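Clisard Community Library - Kallville Branch
Progress report to the Holzer Fund
Wednesday, July 16, 2025

Grant purpose: local history collection, cataloging and public access

Work since the last report

Cataloging of the Kallville newspaper clippings is finished. The collection came to 2666 items, a good deal more than we put in the application, and the extra time went mostly into undated pieces. Where a date could not be found we recorded the decade and left it at that. All records can now be searched through the public catalog.

The photograph collection is moving more slowly. We have scanned 1508 prints and written full records for almost 267 of them. The rest have a number and a short title only. Many prints came to us with no writing on the back, and the two open identification evenings helped with street views but not much with portraits. We plan to hold a third one in the fall, in the afternoon this time, as several older residents asked for that.

The oral history recordings are all transferred from cassette. Two tapes had stretched and parts of them can't be made out. Typed summaries are ready for the first box. Full transcripts were never part of this grant and we are not asking for them now.

Storage and furniture

The furniture line is under budget. We chose open metal shelving with wood shelves over closed cabinets, as the boxes are acid-free and have lids of their own.

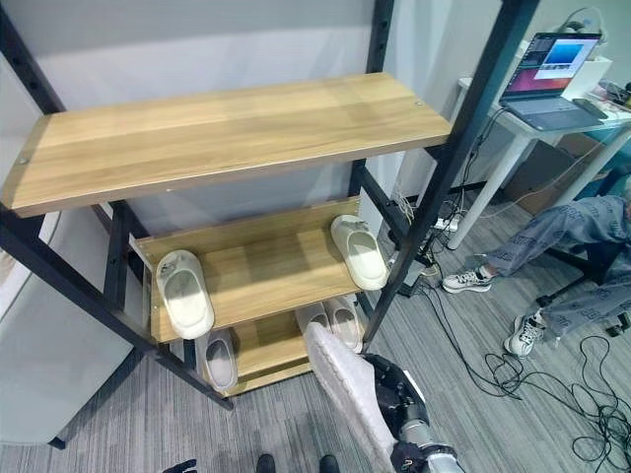
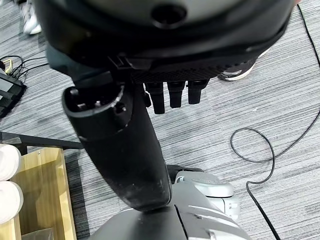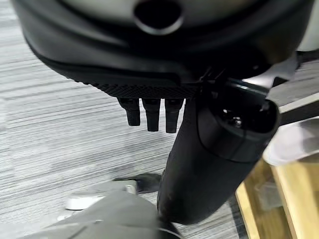
First picture: black metal shelving with light wood shelves.

Box labels follow the Ivon numbering used at the main branch, so staff can pull material for either building.

Public use

The reading table is open two afternoons a week and by appointment. We have logged 145 research visits. House histories are the most common request, followed by family names and the old mill. School use was low this spring - the field trip budget was cut and two classes canceled.

Problems

The large scanner was out for repair for three weeks. The rights position on the studio portraits is still not settled, and we are keeping them offline until it is.

Next period

Finish the photograph records, summarize the second box of tapes, and print the finding guide. The final report will reach you in November along with the closing accounts. We would like to move the money left in the furniture line to printing, and ask for your approval in writing before we do so.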